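Painted cubes, some faces left bare: worth it or a gimmick?

Started by plankton_dad

I'm looking at a set of wooden cubes for the kitchen table crowd at my house. They're from Grolia, the ones where only some faces get paint and the rest stay natural. The listing says the bare faces "teach orientation." I've read that line maybe 16 times and still couldn't tell you what it means. To me it sounds like somebody saved on paint and then wrote a paragraph about it.

The price is what bugs me. A plain bag of unpainted cubes from Neller costs a lot less, and I own brushes.

For anyone who doesn't know the style, these are painted the same kind of way. Green on top of the upper one, red and blue on the lower, and the side facing you is plain wood.

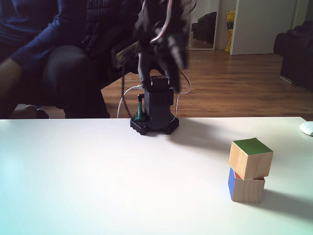
mossgate: I'd skip them. We had a partly painted set for three years and the color never taught anyone anything. Kids stack them, kids knock them down. The paint is for the adults who are buying.

plankton_dad: That's my feeling too, but my sister swears by hers and I'd like to hear the other side before I tell her she got taken.

tilt_and_shim: Other side, then. I don't care about the teaching talk either, but a bare face does have a use. You can ask a kid to put the blue side toward the window and they have to turn the thing over in their hands and find it. With a cube that's one color all over there's nothing to find.

mossgate: You can do that with a sticker.

tilt_and_shim: For a day, sure. Then the sticker is on the dog.

quartersawn: What kind of paint, and how many coats? That's the only question I'd ask the seller. I sanded down a secondhand set last April and the color was so thin it was gone in two passes. If Grolia can't tell you, assume one coat.

plankton_dad: I wrote to them. They said "child-friendly finish." That was the whole reply.

quartersawn: So, one coat.

plankton_dad: OK, second thing. My sister says the half-painted look makes it easier to tell which way up a cube is once they're spread out. I'm not sold. Set apart on a white table, green top on one, red top on the other, yes, I can tell the tops. I can also tell a top on a plain cube. It's the part facing up.
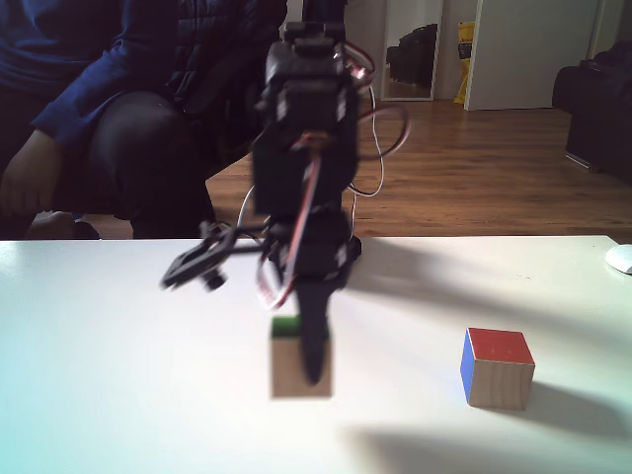 larkspur9: Your sister has a point and you're being a grump about it. "Facing up" only tells you where the cube is now. If it gets rolled, a plain one looks the same as before and a painted one doesn't. For copying a pattern that matters a lot.

mossgate: Who is copying patterns? Mine built garages.

larkspur9: Mine copied patterns. We had the Innes cards that go with their set and got a whole winter out of them.

plankton_dad: Did the cards work with other brands? I'm not paying for cards and cubes both.

larkspur9: Only if the colors land on the same faces. Ours didn't match the Trovard cubes we got as a gift, so I repainted those. Took an evening.

quartersawn: Which brings us back to the Neller bag and a brush. Paint three faces, leave three, do them all alike. Let it cure longer than the can says.

tilt_and_shim: And check that they're square before you paint. I got a cheap bag once, 200 pieces, and nearly half wouldn't stack past four without leaning.

plankton_dad: Fine. Ordering one small bag of the plain ones. I still think the orientation thing is sales talk, but I'll paint them alike and see if anybody in this house ever turns one over on purpose.

mossgate: They'll build a garage.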